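Clearing the table tonight. Thread, short one.

The oval table is the first thing you reach when you come in, so everything gets opened on it and the packaging stays there. Soo-ah calls it the depot.
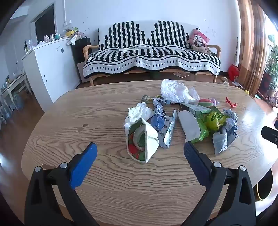
The pile before sorting.

Cardboard first. The grey piece with the punched holes gets flattened, same for the green box.

Wrappers next – Garncombe doesn't take the crinkly kind at the curb, so they go in the trash.

The big clear-ish plastic bag I'm keeping. It can hold the rest until the bin goes out.

Everaldo asked what I use on the wood. Damp cloth, then a dry one, along the grain.

Sofa is next. That can wait for tomorrow.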